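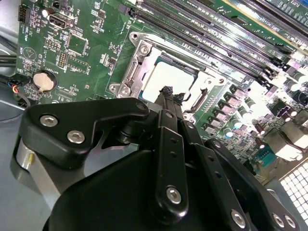

Board in chassis, socket frame open, processor in place.

5 August 2025
Vehicle shop notebook - tow package, second-row heat, mileage log

Jutus wagon, used, on the lot side since last month. Odometer 2,377 at intake after the cluster swap, so that number is for the replacement cluster only. True mileage is on the title paperwork. Do not copy 2,377 onto the window sheet. Needs the cluster-replaced sticker on the door jamb before it goes out front.

Hitch receiver is a Kang bolt-on, already fitted by the previous owner. Four of the frame bolts had no paint marks. Pulled each one, cleaned threads, refitted at 100 ft-lb per the sheet in the Kang box, marked yellow. No elongation at the holes. Light surface rust on the crossbar, wire brushed and coated.

Trailer wiring: left turn signal dropped out at the seven-pin with brake applied. Supply at the module good, 12.6 V engine off. Ground at the rear rail read 0.9 V drop under load. Moved the ring terminal to bare metal, new bolt, dielectric grease. Drop now 0.04 V. Left turn and brake both hold for ten minutes on the load box. Backup lamp circuit not tested, load box has no lead for it.

Second-row heated seats: left cushion dead, right normal. Element resistance left open, right 3.1 ohm. Break is in the element and the harness is fine as far as the under-seat plug. Jonetti lists the cushion pad under 679 in their short catalog, covers both sides. One ordered. Seat trim stays on until it arrives, the hog rings on this leather are tight and I would like to open it once.

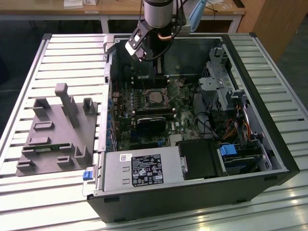
Tower on its side on the slotted table, side panel off.

Sunroof: slow to close in the last inch. Tracks had old grease with grit in it. Cleaned both, relubed, ran the initialization (hold switch forward until the panel cycles). Close time 14 seconds before, 6 after. Drains checked with a squeeze bottle - front pair clear, right rear slow. Trimmer line fed up from the bottom and it runs now. Headliner shows an old stain at the right C-pillar. Dry to the touch, smell normal. Leave the stain on the disclosure list anyway.

Navigation: unit boots, finds position, map data is three years old. Barum update needs the stick formatted in the car first, otherwise it rejects the file at the end of the copy. Lost an hour to that on the last one. Stick is in the top drawer with green tape on it.

Brakes: front pads 7 mm, rear 5 mm. Fine for sale. Rear will want doing before anyone tows much with it, note added to the work sheet. Parking brake holds on the ramp.

Open items:
Cushion pad, waiting on Jonetti.
Backup lamp circuit at the seven-pin, need the other load box.
Door jamb sticker.
Recheck hitch bolts after the road test, same torque, second mark in white.
State inspection runs out end of September, book it with the road test if the pad is in by then.

Key two is missing its battery cover. Spare cover from the scrap fob fits but the latch is weak.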